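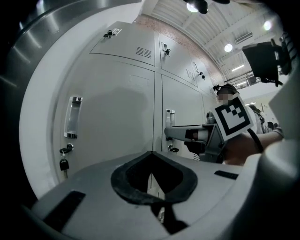 Gray metal lockers with key locks.

Brokside will keep its Skitach phone on sale with an unlocked bootloader option when the second model reaches stores, the company's head of devices, Annick Lacroix, confirmed in an interview on 19 May 2021. The new handset was announced in March and will be offered first through the company's own online store, with carrier versions to follow.

"Customers who bought the first phone were promised three years of updates, and that promise stands," Ms. Lacroix said. She added that the update schedule is now set by a separate team under Živko Grgić, who joined from the Jorkgate tablet group.

Mr. Grgić, who took part in the second half of the conversation, described the work as slow. "Each carrier tests the software on its own timetable," he said. "The unlocked phone gets the update first. Carrier phones have waited as long as 33 days, and we would like to shorten that."

Asked about the size of the trial program, he said that 500 owners are now running the test software and that they have filed 172 reports. Most concern battery drain and the camera app — the latter was rebuilt for this release.

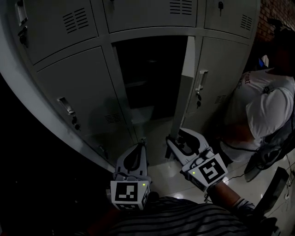
Repairs were the other subject on which Ms. Lacroix wished to be precise. Brokside will sell screens and batteries directly to owners, and phones sent in for service will be held under key until the owner approves the price. Metal lockers of the ordinary kind, with vent slots in the doors and a shelf inside, are all she considers necessary for that purpose. "A phone holds a person's private life," she said. "It should not sit on a bench overnight."

The repair service will open with 50 partner shops. Ms. Lacroix declined to give a price for the new phone.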